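Part-Time Kitchen and Front Counter Assistant
Yazdani Lunch Room, Hukville
Posted in November

Yazdani Lunch Room is hiring one part-time assistant to split time between the kitchen and the front counter. We serve breakfast and lunch to office workers and families in downtown Hukville, and we cater small events in Hukville and Cimmont. The dining room has 47 seats.

Hours
25 hours a week, mornings and early afternoons. The first shift starts at 6:30 a.m. Catering shifts in Cimmont are extra and are offered to the whole staff first come, first served.

What you will do
Wash and cut vegetables, portion soups and salads
Take orders at the counter and run the register
Clear, wipe and reset tables between seatings
Wash cups, plates and trays during the lunch rush
Fold cloths and napkins and restock the linen shelf
Load and unload the van on catering days

What we are looking for
You can stand for a full shift and lift a case of canned goods. Restaurant experience helps but is not required – we train on everything, including the register. A food handler card is needed within your first month, and we pay the fee. Spanish or Farsi is a plus.

Pay and benefits
Hourly pay plus a share of counter tips, paid every two weeks. Free meal each shift. Paid sick time from your first day.
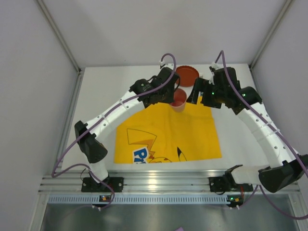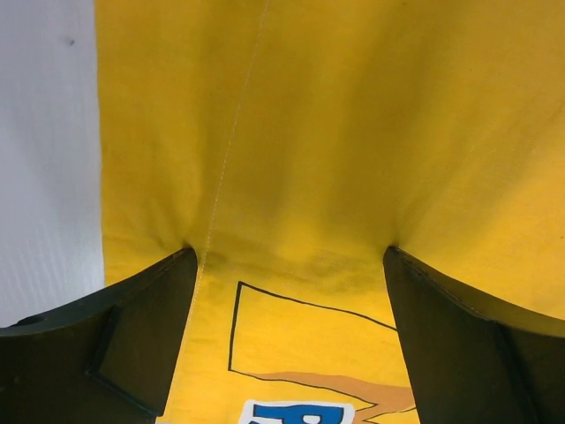
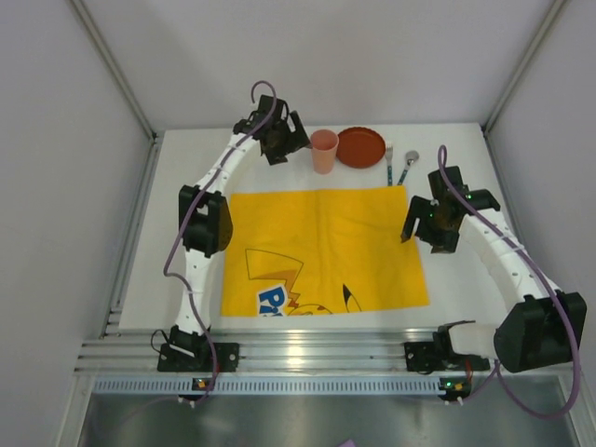
How to apply
Stop in after 2 p.m. and ask for an application, or mail a short letter with your work history to Yazdani Lunch Room, 628 Numivness Street, Hukville. Please include a phone number and the hours you can work. We call everyone we plan to interview within two weeks.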